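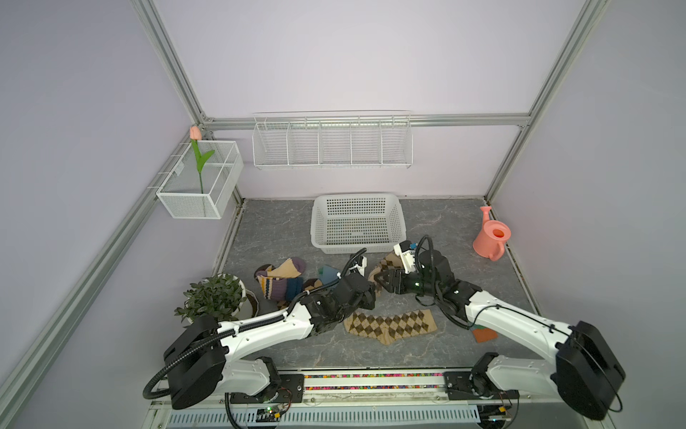 Costel Pavlović wrote to us that his right arm let go of nothing when he hit the stop button. It held the sock, and the left arm, still under its own controller, went on pulling. The cuff stretched, a finger pad came off, and the cable conduit on the right wrist was dragged under the elbow joint. He asked which part to replace first.

Replace nothing first. Check the stop circuit. In his rig the button cut the power supply of one arm only, and the second arm had been added later on a separate supply. A two-arm laundry bench needs a single stop that reaches both arms. The same fault has been reported on benches built from the Camico frame kit, where the second supply is usually mounted out of sight behind the rail.

Stop button

Test with the arms parked apart and the grippers empty. Start a slow move on both arms, press the button once, and watch both elbows. If either arm finishes its move, take the bench out of use. A stop command sent through the software does not count as a stop. It fails whenever the program hangs.

With power off, most small arms go slack and drop. Others hold position until a brake is released by hand. Find out which kind you have before there is a garment between the fingers, and write it on the base.

Releasing a trapped sock

Press stop. Unplug both supplies and wait 10 minutes if the motors have been straining; the housings stay hot longer than you would expect. Support the forearm with one hand. Open the fingers by turning the gripper by hand, slowly, in the direction marked in the manual. Do not pull on the knit, and do not cut the sock while the arms are powered.

If the gripper will not turn, remove the finger screws. Keep them in a lid or a cup.

Cables

Corrugated conduit needs slack at the wrist and very little elsewhere. On the bench at the top of the page it arches over the right arm above the wrist and runs back along the white link. A loop like that is fine in open space and a hazard when two grippers work close together, as they do over the scattered socks. Move each arm by hand through its full travel, power off, and look for any position where the other gripper could hook the loop. Fix the conduit 12 mm behind the last moving joint with a hook-and-loop strap. Cable ties are too stiff and cut the outer wall.

Loose wires along the front edge should go into a channel or under a strip of cloth tape. Sleeves catch on them.

Grip force

Set it low. Thin argyle and dress socks need less than terry. Raise the setting in small steps until the sock no longer slips, then stop there. Worn pads are often mistaken for low force – wipe them with a damp cloth and try again before changing the number.

Handoffs between arms are where most stretched cuffs come from. Have the program confirm that the first gripper has opened before the second one moves away. If your software has no such check, put the sock down on the floor of the bench and pick it up again with the other arm. It is slower.

Before each run

Clear the floor of anything that is not laundry, cards and tags included.
Watering can and plants to the back or out altogether. Water stays away from open circuit boards.
Press the stop button and confirm both arms respond.
Hands out until both arms are parked.

Costel's bench is running again with both supplies behind one switch. The finger pad was glued back on. The sock was not saved.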